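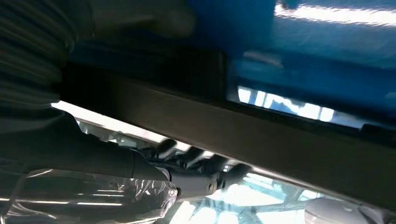
Brono housing plan on the Pavliuk land - anyone else reading the application?

Dromville Community Board > Town and Planning

millpond_gal
Posted 12 Jan 2021

Hi all, and happy new year to those I haven't bumped into at the post office yet. I finally sat down with a pot of coffee and the Brono application for the old Pavliuk land, and I'm still not sure what to think. It's 187 homes, with 16 of them set aside as affordable, and two new roads coming off Loro Lane. I grew up on Loro Lane (back when you could ride a bike down the middle of it all afternoon!) and I can't picture that much traffic squeezing past the bend by the feed store.

I don't want to be the person who says no to everything. My own kids can't afford to live here. But 16 out of 187 seems awfully thin to me.

creekside_dad
I'm going to disagree a little, and I hope you'll take it kindly because I always enjoy your posts. The elementary school has been losing kids for years and they've already combined two of the grades. New families would help with that. Brono also employs a good many people in this town, my wife included, so I may be biased, but they've been decent neighbors to us.

oldtimer_58
Decent neighbors would fix the drainage before they built on top of it. That field was under water for six days last July. I have lived downhill from it most of my life and I can tell you exactly where it all goes, and that's into my basement.

millpond_gal
Oh, I'd forgotten about July, what a mess that was. Did you ever get your furnace replaced?

oldtimer_58
Yes, and thank you for asking. It sits up on blocks now.

tomatoes_and_twine
Chiming in as someone who quit buying Brono anything after the last go-round with the warehouse. A bunch of us on my street did. I know it doesn't make much of a dent, but it makes me feel better when I'm standing in the store. If they want to be in the housing business they can follow the same rules as everybody else, and that means a real traffic study, done while school is in session. 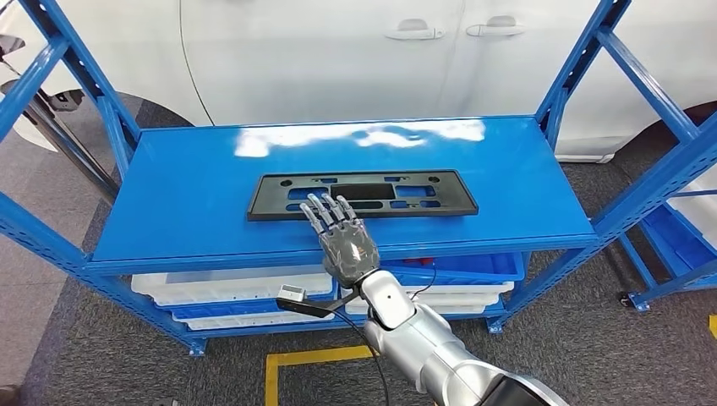 And while I'm at it, the drawings show the second road going straight through the hedgerow where folks walk their dogs in the morning. I'd be a lot happier if they'd shift it over toward the water tower, even if they lost a few lots doing it.

creekside_dad
I respect that, but please think about who gets hurt by a boycott. It's the folks on the line, long before it's anybody in the front office. Write to the planning board instead. They do read the letters, I've seen them in the packet.

millpond_gal
Couldn't we do both, or neither, and still be friends? I'm writing my letter tonight, asking for more affordable homes and a proper look at the drainage. oldtimer, would you let me attach your flood pictures?

oldtimer_58
You can have all of them. Come by for the envelope, I don't do email attachments.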